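Exit Tickets, Wait Time, and Two Periods of Algebra

January, by Barnabás Farkas

I teach two sections of ninth-grade algebra, second period and sixth. Last fall I changed one thing in the sixth-period section only: how long I wait after asking a question before I take an answer. Second period kept my usual habit, which Katalin timed from the back of the room at under two seconds.

The rule in sixth period was six seconds of silence, no hands, then a name drawn from a stack of cards. I counted on my fingers behind my back. Six seconds is long. The first week, students filled it by asking each other if I was all right.

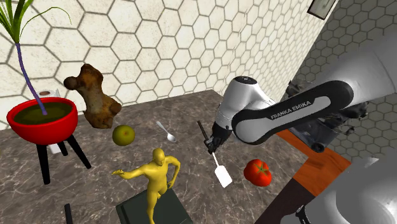
Countertop with arm, spatula and red grill.

I logged 179 questions across both sections before I stopped. For each one I wrote down the type (recall, procedure, or reason), whether the student gave an answer, and whether the answer ran longer than one sentence. The log is a spreadsheet with one row per question. I filled it in during lunch and again after the last bell, so some of the sentence lengths come from memory and should be read that way.

Recall questions did not change. A student either knows what a coefficient is or does not, and extra silence only slows the lesson. Procedure questions changed a little. Reason questions – "why did the sign flip?" – changed the most. Sixth period gave more full-sentence answers, and fewer students said "I don't know" as a reflex.

The cards are a problem for this comparison. I introduced them at the same time as the wait, so I can't say which one did the work. Hrefna Stougaard pointed this out in the copy room and she is right. The clean version would use cards in both sections and change only the silence.

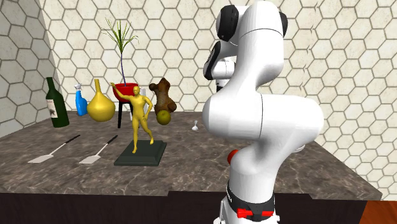
What I am changing this term

Both sections now get cards. Sixth period keeps the six seconds, but only for reason questions. Recall goes back to choral response, where the whole room answers at once and I listen for gaps.

I am also moving the exit ticket. It used to be the last thing before the bell, and half the tickets came back blank below the name line. It now runs with ten minutes left, one question, on paper. I sort the tickets into three piles at my desk while the class starts the homework set, and the "not yet" pile gets a visit before anyone leaves. 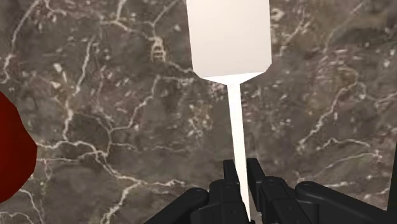
The sorting takes less time than I expected, provided the question has only one step. Two-step questions produce a fourth pile of tickets I can't place, and that pile tends to grow. On Wednesday I used a two-step question by mistake and was still sorting when the bell rang.

I'll post the spreadsheet template once I have removed the student initials. If you already run something like this with younger grades, I would like to know how long your students tolerate the silence.

Recent posts
Seating charts and who gets called on
Grading homework for completion: my numbers
Notes from Eliseo Salinas's talk on error analysis
Why I stopped using warm-up packets
Partner work without the free rider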